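Lecture 5 - Energy systems and the planning of a training week

Course: Introduction to Combat Sports Conditioning
Lecturer: Şükran Çetinkaya

These notes follow the order of the lecture. Please read chapter 3 of the course reader before you come to the seminar, because we will not repeat the definitions there.

1. Where we stopped last time

In the last lecture we spoke about strength for grappling, mainly the grip, the hips and the upper back. We said that a strong wrestler who is tired becomes a weak wrestler very quickly. Today we look at this tiredness: from where it comes, and how a coach can plan against it.

2. The three energy systems

The body makes energy for the muscles in three ways. All three work at the same time, but the share of each one changes with the effort.

The phosphagen system gives energy for very short and very hard actions. A takedown, a fast combination of punches or a jump belongs here. It is empty after a few seconds and needs some minutes to fill again.

The glycolytic system takes over when the hard effort continues. It uses carbohydrate and works without waiting for oxygen. A long scramble on the mat, or holding an opponent against the fence, will use it strongly. Students often call the heavy feeling in the arms "lactic acid". This is an old explanation and in the exam I would like you to avoid it. Write "fatigue from high-intensity effort" and then describe what happens.

The aerobic system is slower, but it can work for a very long time. Many beginners think that it is only for runners. In fact it is the system that helps the fighter to recover between two hard actions and also between the rounds. A fighter with a poor aerobic base can look excellent in the first round and have nothing left in the second.

3. Intervals

An interval session has four parts that the coach can change: the length of the work, the length of the rest, the intensity, and the number of repetitions. Change one of them at a time. If you change all of them in the same week you will not know what caused the result.

For fighters we usually start with long intervals of moderate intensity and move to short and hard ones when the contest is near. The rounds in the gym may copy the rounds of the contest, but they do not have to do this in every session.
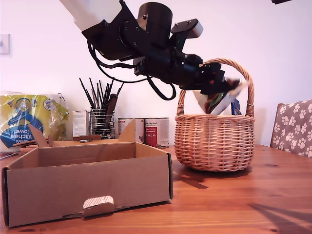 Photo: Clakano Press

Case from the lecture: the amateur boxer Ekkachai Onsri prepared at the Rattanakul gym for a regional contest of 3 rounds. In his first plan he had five hard sessions in one week, and all of them were glycolytic. His resting heart rate went up, he slept badly, and his sparring became slower. His coach removed two of the hard sessions and put easy skipping and technical work in their place. After this his sparring improved again. Please note that this is one athlete only - we can learn from it, but we can not prove anything with it.

4. Building the week

Begin with the sessions that can not move. For most amateurs this is sparring, because it depends on partners. Put the hard conditioning as far from sparring as the week allows. Strength work can share a day with technique, and technique should come first, when the athlete is fresh.

Easy days must be easy. The most usual mistake that I see in the student plans is a week where everything is "medium". The athlete is then never really rested and also never works really hard.

A simple tool is the session rating. After training the athlete gives a number for how hard it was, and the coach multiplies it by the minutes. Write it down every time, also after a bad session. The method costs nothing, but it works only if the athlete is sincere with the coach.

5. Weight cutting (short remark)

We will treat this subject in its own lecture. For now remember only that an athlete who is losing water can not be tested or trained in the normal way. Do not plan hard intervals in these days, and do not compare the results with earlier weeks.

6. For the seminar

Prepare a plan of one week for an amateur fighter who has a daytime job. Mark which energy system is the main one in each session and explain your choice in one or two sentences. Bring it on paper to room 113. The written version must be handed in by 5th December.

Reading: course reader, chapter 3; the Fliltesley handout on session rating, first part only.

Contact: Şükran Çetinkaya, Department of Sport Studies, Clukport College | © Clukport College | Back to top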